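This site uses cookies to measure traffic and remember your settings. Accept all | Manage choices

5.3 Protective stops caused by cable drag

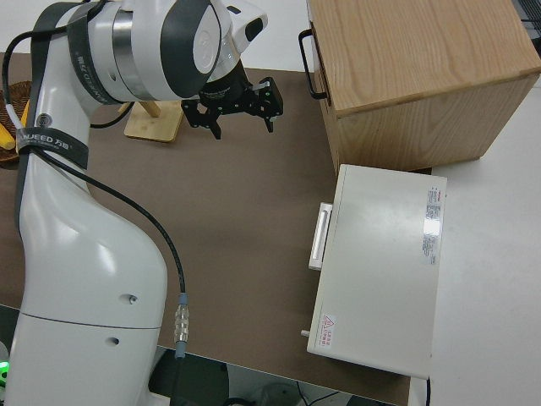
Figure 2. Work cell used in the cabinet and appliance tasks, seen from the fixed overhead camera. The external cable runs down along the arm to a metal connector near the base.

The most serious fault in the Brosano trials did not come from the policy. Over 367 episodes, the arm entered a protective stop in the middle of a task on two occasions, both while it was reaching toward the cabinet handle. In each case the controller reported a torque limit on the wrist joint, although the gripper had not yet touched anything. We first took these for false alarms and restarted the arm after clearing the error. This was a mistake on our part, and we describe the events here in some detail so that other groups can check their own cells.

The cable in Figure 2 is not held inside the arm. It hangs in a loop by the upper part of the arm, lies over the lower housing and ends at the connector. The loop has to be long enough to let the wrist turn through its full range. When the wrist turned outward to line the jaws up with the vertical handle, the loop was pulled tight against the casing and added a load that the controller's model did not include. The Irell safety layer, which compares measured and expected torque, read the added load as contact and halted the motion.

The stop itself worked as intended. The trouble came afterward. Our recovery script opened the gripper and drove the arm back to its home pose along the shortest joint path. In the second event this path wound the wrist further in the same direction. The cable pulled partly out of its connector, the gripper lost power, and the object it was carrying fell onto the table. No one was inside the marked area and no one was hurt. The connector shell was bent and had to be replaced.

We reproduced the fault with the gripper empty and the arm at reduced speed. The torque error rose well before the limit was reached and could be seen clearly in the logs. The learned policy, trained on the Skokska demonstrations, had no input that would let it notice the change. The people who recorded those demonstrations had mostly approached the handle from the other side, so the outward turn was rare in the training data.

Two changes were made before the January runs. Wrist rotation is now limited in software to the range in which the loop stays slack, and the recovery script retraces the last recorded motion in reverse. If retracing raises the torque error, the arm holds its position and waits for an operator. The Lūse planner was given the same rotation limit, as it could otherwise propose grasps that the controller would refuse.

The limit has a cost. Some approaches to the cabinet handle are no longer available, and the arm takes a longer route to reach them from the opposite side. Neither stop has come back under the new settings, but we did not test cable wear over a longer period, and the results in Section 6 should be read with that in mind.

Last updated 12/25/22
2 comments | Share
Contact | Copyright | Back to top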